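Rinilia Nesting Colander, Medium
Sage finish, fits inside the large Rinilia mixing bowl

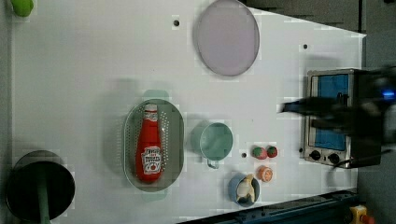 One customer in Nitby wrote to us that she had gone through three colanders in as many years before this one, and that what she wanted most was something that would sit still in the sink while she tipped a full pot of pasta into it. We hear that a lot, and we feel the same way at home!

So the medium Rinilia has a wide, flat base and a low oval body, and it stays put even when you are pouring with one hand and holding the lid back with the other. It takes 2 pounds of cooked spaghetti without any climbing over the rim, or a good big heap of green beans if you've been to the market and gotten carried away (we always do). The holes are small enough for rice, though if you cook a lot of very fine grains like quinoa, you'll be happier with the Roto mesh strainer.

Care is easy. Top rack of the dishwasher, or warm soapy water and a soft brush. Starch likes to dry in the holes, so give it a quick rinse before you sit down to eat and you'll thank yourself later.

Length 11 inches, width 8 inches, weight 14 ounces
Item number 49
Price $18, or $60 for the full Rinilia nesting set with both bowls and the Kpodo cutting board

Orders placed by noon on Friday go out the same day. Returns are welcome for 91 days, even if you've used it, and please do tell us what you didn't like about it, as the next batch is still being planned.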